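Home Articles Workshop Notes About Contact
Filed under: Maintenance, Opinion

Change the pads before they ask you

26/06/2024

I look after the grippers at Skesham. It is a small job inside a bigger one, and when I took it I was told it would need one hour a week. It needs more than that, and I want to argue that it should.

Most of the places I have worked treat a gripper like a light bulb. You use it until it fails, then you put in another one. For the motor this can be reasonable. For the finger pads I think it is a mistake, and an expensive one, although the pads are the cheapest part we buy.

A pad does not fail in one moment. First it becomes smooth at the tip, where it meets the object. Then the operator begins to squeeze a little harder, without knowing it. The harder squeeze goes into the linkage, and the pins begin to have play. In May I took apart a pair of grippers that came back from our site in Jovier with the note "closes crooked." The pads were worn, and the person who used them had corrected for it during many days. I replaced the pads and also two pins. If the pads had been changed at the right time, I believe the pins would still be good.

So now I have a fixed rule. Every pair gets new pads after 400 grasps, even when the old ones look fine. My colleagues at Mandagi think this is wasteful. They inspect by eye and replace when they see damage. I respect their work, but I cannot agree. The eye is good at finding a cut or a tear – it is poor at finding a surface that has lost its grip. I have held two pads under the lamp, one new and one tired, and I guessed wrong.

The other half of my rule concerns the test after the change. Many people close the empty fingers 5 times, see that they meet, and sign the card. Empty fingers tell you that they meet. They tell you very little about holding.

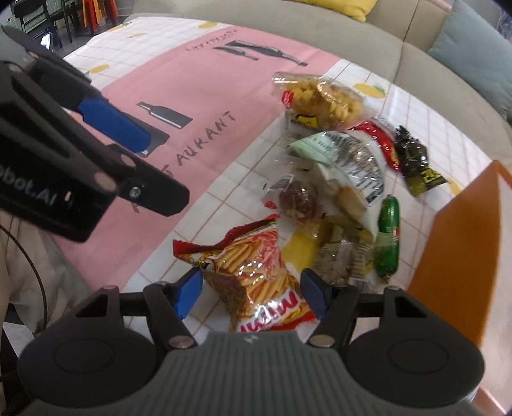 A test table should be difficult in the way that a kitchen is difficult. I prefer packaged snacks to the steel blocks we were given, and I like them mixed in a pile, with thin bags and wrappers close to something firmer, like the green sausage-shaped one. A crumpled bag between two open blue pads is a fair question to ask of a gripper, because it can fold or slide when the fingers close. I also keep a printed tablecloth under everything, and I do the test with both grippers of the pair, so that one side is not forgotten.

The whole check takes me 3 minutes for each pair, and the pads themselves take less. When we opened the Jedia room I asked for this time to be written in the schedule as work, with its own line. It was the only thing I asked for. A task without a line in the schedule is done at the end of the day by someone who is tired, and then the card is signed and the pins pay for it.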